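Clirkar Books — Events and Stock Meeting
Minutes, Sunday 23rd May
Held in the upstairs room, Ivside shop, after closing

Present: shop manager, events coordinator, two booksellers (Ivside), one bookseller (Sorthorpe, by phone), bookkeeper.
Apologies: children's buyer.

1. Minutes of the previous meeting

Approved with one correction. Item 5 should read "consignment" and not "commission."

2. Launch of the Lương collection

The publisher has confirmed the short story collection for an evening launch at Ivside. Doors at 7, reading at 7:30 (the earlier listing gave 7:00 for the reading and has been changed on the website). The author will read one story and take questions. Signing to follow at the front counter.

Stock order discussed. The bookkeeper noted that the last two fiction launches left returns above the level agreed with the distributor. Order set at 30 copies for the night, with 4 held back for phone reservations. Unclaimed reservations go on general sale at 8:30.

Seating: 22 folding chairs are fit for use. Standing room behind the poetry shelves. The center display table moves to the back wall by 6 p.m.

Action: events coordinator to send the final running order to the publisher.
Action: Ivside booksellers to move the display table and reset it before opening the next morning.

3. Sorthorpe reading group

The group has asked to move from graphic novels to alternating months of graphic novels and prose. Agreed for a trial period ending with the summer program. The group discount stays the same and applies to the selected title only. Sorthorpe reported that the discount had been applied to whole baskets on several occasions. The register note has been rewritten.

Sorthorpe asked whether the group could use advance copies. Not agreed. Advance copies remain for staff reading and are not to be sold or lent to customers.

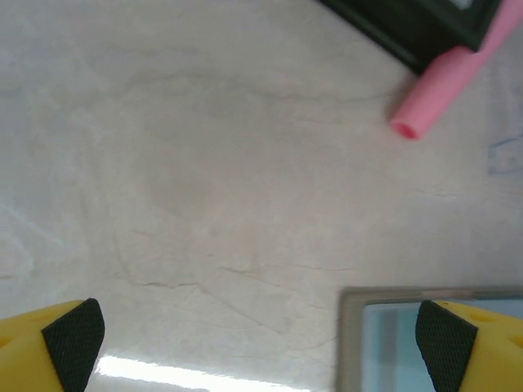
EVENTS BUDGET

4. Spending to date

The bookkeeper presented the figures. $730 remains for events through the end of the program. The Lương launch is to be charged against this amount, including printing and refreshments. The microphone repair is charged to equipment — it was entered under events in error and will be moved.

It was proposed that ticketed events include the price of the book. Discussion was split. Ivside staff were in favor for launches only; Sorthorpe was against, as most of its regulars buy on account. Deferred.

Action: bookkeeper to prepare a comparison of ticketed and free events for the next meeting.

5. Newsletter

The May issue went out two days behind schedule. Copy deadline moves from Thursday to Tuesday. Staff reviews are limited to 100 words each, and the title, publisher and price must be checked against the stock system before submission.

Two subscribers reported broken links to the preorder page. Corrected.

6. Small press shelf

Agreed to keep the shelf at its current size. Titles unsold after six months are to be returned where terms allow. Consignment titles go back to the maker with a signed slip — the pad is in the drawer under the register.

7. Other business

The Sorthorpe window display is to be changed before the holiday weekend. Ivside posters for the launch are to be put up once proofs are approved.

Next meeting: date to be set by email.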